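October, evening

Rained until three, so I stayed in and worked on the pile of soft things that has been sitting by the door all month. Ese Osagie wants whatever is fit to give away by the end of the week. The dark green one came up early. It's a fuzzy fabric, and it bunches up again as soon as it's put down on the table.
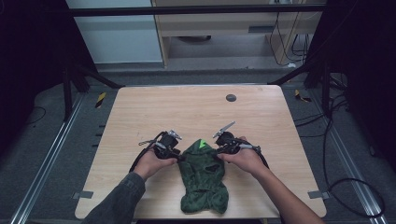
SORTING AND FOLDING

I've been putting everything into two lots, keep and give. Green went back and forth. The color is good, a deep forest green that looks paler along the folds. There is a little bright green bit near one end that I keep forgetting about until I see it again.

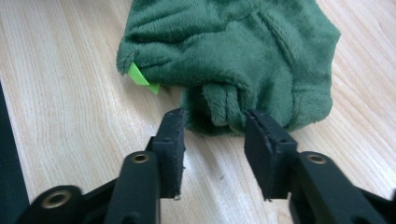 Anyway, Ese called at lunch and said the Effiong place will take blankets and toys but no pillows. That settles the bottom shelf. I wrote it on the back of the Clunetti receipt and then lost the receipt, so I'm writing it again now: no pillows.

Soup for supper. Paid the storage bill, $813, more than I expected. Need to ask why.
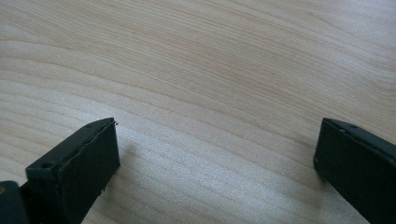

Tomorrow I'll wipe down the table and start on the linen drawer. The pale wood shows every speck when the light is on it. I also want 12 more bags from Zerkell before Ese comes with the car. Bed by ten.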